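字幕是写给谁看的

上个月我在两个地方看了同一部电影。第一次在影院,第二次在家里的流媒体平台上。片子是约琳·德克尔(Jolien Dekker)的《洪特索普》(Hondthorpe),一部节奏不快的惊悚片,讲一个小镇邮局局长发现有人拆过全镇的信。影院版和平台版的画面没有区别,剪辑没有区别,声音也没有区别,中文字幕却像是两部电影的字幕。

影院版里,女主角的姐姐在厨房里说:“你从来都是先知道的那一个。”平台版里,同一句话是:“你总是知道。”

前一句是指责,后一句是夸奖。看影院版的观众到这里会明白,姐姐早就怀疑她拆了信;看平台版的观众要再等四十分钟,到结尾才被吓一跳,而且多半会觉得这个结尾来得没道理。我在网上读到不少批评,说《洪特索普》的反转没有铺垫。铺垫是有的,在第二十三分钟,只是其中一个版本的字幕把它弄丢了。

我想谈的就是这件事。电影评论这些年谈摄影,谈配乐,谈剪辑,连片头的字体都有人专门写文章,字幕却几乎没有人评。大家提到字幕,通常只有两种情况:一是错得离谱,截图出来笑一笑;二是字幕组用了网络流行语,有人喜欢,有人骂。绝大多数字幕处在这两者之间,没有明显的错,也没有明显的好,于是就没有人谈。可观众对一部外语片的判断,有很大一部分是从这些字里来的。

先说字数。中文字幕通常一行十几个字,停留时间短的不到两秒。演员说得快的时候,译者必须删。这一点没有什么可争的,删是这个行当的基本功。要争的是删什么。

《洪特索普》的平台版,我把整部片的字幕导出来看过,一共877条。删得最多的是三类东西:称呼,语气词,还有重复。乍看起来这很合理,称呼观众听得见,语气词没有信息,重复更是可以省。问题在于这部片子的剧本恰恰是靠这三样东西写成的。邮局局长对镇上每个人都用全名相称,唯独对一个人只叫小名,这个人是谁,关系到后半部的全部情节。称呼删掉之后,中文观众要凭耳朵去分辨荷兰语里的全名和小名,这个要求太高了。

重复也一样。片中有一场审问,警察把同一个问题问了四遍,措辞一个字都没有变。影院版老老实实译了四遍:“信是几点到的?”平台版第一遍译了,第二遍译成“几点?”,第三遍和第四遍干脆空着。我理解译者的想法,观众已经知道问题是什么了。但是这场戏的压力来自那四遍,来自观众眼睁睁看着同样的一行字第四次出现。空着的那几秒,画面上只有一个人张嘴,一个人不说话,看起来像是放映出了毛病。

有人会说,这是个别译者水平的问题。我不这么看。我认识几个做字幕的人,跟他们聊过工作流程,情况比水平问题要麻烦。

科琳娜·胡布曼(Corina Hubmann)做了很多年影视翻译,德语和荷兰语都能直接译。她告诉我,现在接到的活很少是从原文开始的。发过来的文件是一份英文模板,时间轴已经打好,每一条的起止时间都锁死,不能合并,不能拆开。她译的是英文模板,原片只用来对照,有时候连原片都只给低清晰度的样片,画面中央压着一大块水印。模板是谁做的,她不知道。模板的作者已经按照英文的长度和习惯删过一遍,她再按照中文的习惯删一遍。等观众看到的时候,一句话已经瘦了两次。

“总是知道”这一句就是这么来的。英文模板上写的是“You always know”,从这四个单词里无论如何译不出“先知道的那一个”。中文译者没有错,英文模板的作者恐怕也只是为了省几个字符。每一步都说得过去,加起来,一条重要的线索就没有了。

时间轴锁死的后果,比一般人想的大。中文和荷兰语的语序不同,荷兰语常常把要紧的动词放在句子末尾,一句话分成两条字幕的时候,要紧的部分自然落在第二条。中文如果顺着意思译,往往在第一条就把话说完了,第二条剩下一点尾巴。于是人物还没有开口承认,字幕已经替他承认了。看悬疑片的人对这个应该深有体会:演员还在停顿,下面的字已经跑到前头去了。好的译者会想办法把要紧的词往后挪,宁可句子别扭一点。这需要时间,也需要允许改动断句的权限,现在两样都不多。

我不想把影院版说得太好。影院版由斯特拉·赞菲尔(Stela Zamfir)负责统筹,据说译者拿到了完整剧本,还跟导演通过两次邮件。条件好,结果也好,但它也有自己的毛病,主要是太满。影院版有几处把画外的广播也译了出来,和对白挤在一起,上下两行,观众的眼睛忙不过来。那几段广播是天气预报,听个声音就够了。还有一处,一封信的内容在画面上停了六秒,字幕给了将近五十个字,没有人读得完。

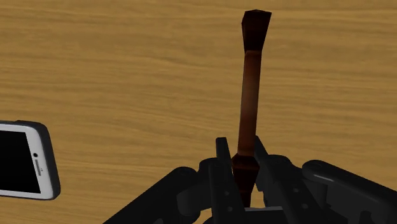
字幕应该跟着类型走

不同类型的片子,对字幕的要求不一样,这一点在业内也常常被忽略。平台给译者的规范手册是统一的,喜剧、纪录片、惊悚片、歌舞片用的是同一本。每秒多少字,每行多少字,标点怎么用,问号能不能连用,都写得清清楚楚。至于一部喜剧里的笑话应该落在第几秒,手册里没有。

举一部今年看的喜剧,《波陶》(Potau)。这部片子讲一家快倒闭的旅馆,六个住客,一个前台,全片几乎没有离开过大堂。它的笑点很少在词上,多半在节奏上,一个人说了一大段,另一个人回一个字。字幕译者把那一个字译成了“我觉得不是这样的”。意思对,完全对,可是没有人笑。我在影院里数不清有多少次,听见懂原文的观众先笑出来,其余的人隔一会儿才反应过来,反应过来以后也不笑了。那个字应该译成“不”,最多译成“没有”。

惊悚片要保住线索,喜剧要保住节奏,那么剧情片呢?我认为剧情片最要紧的是保住人物之间说话的分别。一家人坐在一张桌子旁边,父亲怎么说话,女儿怎么说话,来做客的邻居怎么说话,原文里一定是不同的。译成中文以后,常常全家都是一个口气,人人都像一个受过良好教育的三十岁职员。我看《马斯里》(Masri)的时候这个感觉最强烈。那部片子里的祖母一辈子没有离开过山谷,她说的话在中文字幕里是“这件事给我造成了很大的困扰”。我不相信哪个祖母会在灶台前面这么说话。

反过来也有过头的。有的译者为了让人物有口音,给他安上一种中国方言,乡下人一律说“俺”。这种办法我也反对。瑞士山谷里的老人说“俺”,观众脑子里会立刻出现另外一个地方的老人,这对两边的老人都不公道。口气的差别可以用句子的长短来做,用词的新旧来做,用有没有主语来做,中文在这方面的办法很多,用不着借口音。

影评人应该管这件事

说到这里,我想批评一下我自己的同行,也包括我自己。

我们写外语片的评论,经常这样开头:对白生硬,人物扁平,台词缺乏潜台词。这些话有多少是在说剧本,有多少是在说字幕?我翻了自己从前写的稿子,有一篇评《图西斯》(Tusis)的,里面有一句“编剧似乎不相信观众能听懂任何暗示”。后来我看到了这部片子的剧本中译本,那些暗示好好地在里面。是字幕把它们全部说破了。我当时批评的那位编剧是约翰娜·霍夫施泰特(Johanna Hofstetter),我欠她一个更正,在这里写下来。

以后凡是外语片,我打算在评论里做两件小事。第一,注明我看的是哪一个版本的字幕,影院、影展还是平台。影展的字幕往往是临时赶出来的,和后来公映的差别很大,读者有权知道我说的是哪一个。第二,如果片尾或者字幕文件里有译者的名字,我就把名字写出来。很多片子没有,那就写“字幕未署名”。五个字,占不了多少篇幅。

署名这件事我多说几句。配音演员现在大多有署名了,这是他们争取了很多年的结果。字幕译者的署名依然很随意,有的放在最后一条,闪一下就过去;有的平台在播完正片之后会自动跳到下一部,最后一条根本没有机会出现。没有署名,译得好没有人记得,译得差也没有人负责,片方当然乐意把价钱往下压。本内迪克特·维斯(Benedikt Wyss)在一次行业座谈上讲过,他手里一部长片的中文字幕从收到文件到交稿只有三天,三天里还包括他自己校对。他说得很平静,台下的人也没有什么反应,大概都习惯了。

有读者可能会问,既然平台版字幕这么多问题,机器翻译是不是反而更好,至少便宜。我拿《洪特索普》的一部分对白试过,挑的是厨房那一场。机器直接从荷兰语译,那句关键的话译成了“你总是第一个知道的”。比平台版强,这一点我得承认。可它强的原因很简单,它看的是原文,没有经过那份英文模板。如果让人也看原文,给他一个可以改的时间轴,再给他多几天,他会译得更好,而且他会知道这句话在全片里有什么用处。机器在同一场戏的后半段把姐姐和妹妹弄混了,把一句道歉安到了挨骂的人头上。

所以我的意见很具体。凡是有能力直接从原文翻译的语种,不要再用英文模板作底本,模板可以留作参考。时间轴应当允许译者合并和拆分,最后由一个人统一检查。完整剧本应当随片一起交给译者,保密协议可以签,没有人反对签。规范手册按类型分开写,哪怕先分成喜剧和非喜剧两本也好。署名放在片头,跟在编剧后面,或者至少放在平台不会跳过去的地方。

这些都要花钱,不过和一部电影的宣传费用比起来,数目很小。一张海报改几稿的钱,足够让译者多看两遍原片。

《洪特索普》的平台版到现在还没有改。我给平台的客服写过一封邮件,列了那场审问和厨房里的那句话,附上了时间码。收到的回复说感谢反馈,已经转交相关部门。六月这部片子会在另一家平台上线,用的是哪一版字幕还不清楚。还没有看过的读者,如果能找到影院版,建议看影院版;如果只能看平台版,请记住第二十三分钟姐姐说的话,那是一句指责。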